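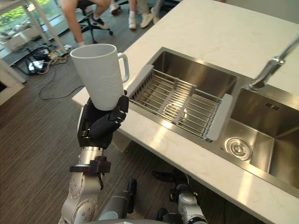 Kitchen Practice Tips for Arm Builders

These notes are for anyone in the shared workshop who has a pair of arms running and wants to move on from foam blocks to real dishes. They cover the mug job: pick up a mug, carry it past the sink, put it in the dishwasher. Most of it applies to bowls too, but start with mugs.

Before you power up

Clear the counter down to what the job needs. A sponge left by the faucet will end up in the hand sooner or later.

Run the power and signal cables along the window side and keep the slack away from the base. Loose loops get pulled under when the base turns. Cloth tape holds well on the plank floor and comes up clean. Don't use it on the carpet.

Find the stop button and say out loud who has it. That person sits where they can see both hands and doesn't do anything else during the run.

Picking a mug

Use a tall mug with some texture on the outside. Smooth glazed ones slip when the fingers close unevenly. Yoshinori Aoki keeps a box of test mugs on the bottom shelf, marked Sugawara on the lid. Put them back dry.

Grip low on the body and leave the handle alone. A handle grip looks good until the wrist rolls and the mug swings. Close the fingers first, then the thumb, and wait a second before lifting.

Start with the grip force at 6 on the Vullix panel and go to 7 if the mug turns in the hand. Higher than that wears the fingertip pads and doesn't hold any better.

Loading the dishwasher

Pull the rack all the way out before you start. With the rack half in, the wrist housing hits the top of the opening well before the fingers reach the tines. 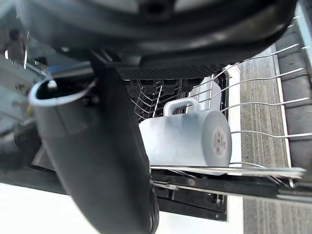
Nevitari Shared Workshop, Home Arms Group

A mug on its side is fine for practice. For a real wash it should sit upside down, so the last step is a turn of the wrist over an open spot in the rack. Teach the turn by itself, with no mug, until it clears the wires every time. Then add the mug.

The wrist camera gets very dark once the housing is over the rack. Set the exposure by hand with the door open and leave it there. Auto exposure keeps chasing the white of the door and you lose the black tines completely. Līga Juška wrote up her settings in the blue binder, page 97.

Come in from the front and go down slowly. If a finger touches a wire, back out the way you came. Going sideways can bend the wires or catch a fingertip, and new fingertips from Peleck take a while to arrive.

Working near people's feet

The arms hang low between runs, lower than the counter, and that puts them at shin height for anyone walking past. Wear closed shoes. Stand beside the base, never in front of it, and don't step over an arm even when the power is off.
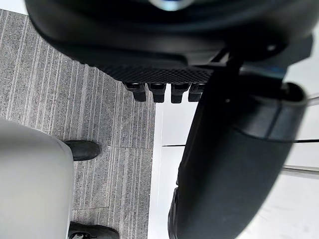 Low position, where the carpet ends.

Parking is a good time to look over the joints. Wipe the outside of the housing with a dry cloth and check the end caps by hand. If one turns, snug it up before the next run. Rough surfaces hold grit and food, so brush those with an old toothbrush. Keep water away from all of it.

If an arm sags when you cut the power, hold it under the forearm and let it down yourself. Put a folded towel on the floor first. Takeshi Hamada has a spare brake kit if the sag gets worse over a few weeks.

Sink racks

A roll-out or expanding rack across the basin gives you a place to set a mug down halfway through. Make sure both end caps sit on the rim. Press on the middle with your hand before you trust it with a mug, and slide it back into place after every bump. Even a small shift will throw off a taught position.
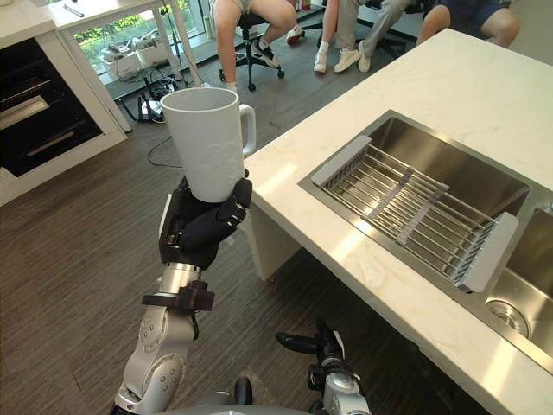
Can I practice with water in the mug?
Leave that until you can do the full move dry without a drop or a bump. After that, put in a little cold water and keep the mug upright the whole way to the sink. The hands are not sealed, and a wet knuckle joint means taking the whole finger apart.

Keeping a log

Write down every drop, including the ones that were your fault. Mio Kaneko's log for December runs to 183 lines, and reading through it is how we found that most drops came right after the lift. The pause after closing the fingers came out of that.

Note the mug used, the grip setting and which hand. Chie Aoki has blank log sheets in the drawer under the label printer. When you're done, switch the arms off at the wall, coil the cables and run the dishwasher if there is anything in it that people drink from.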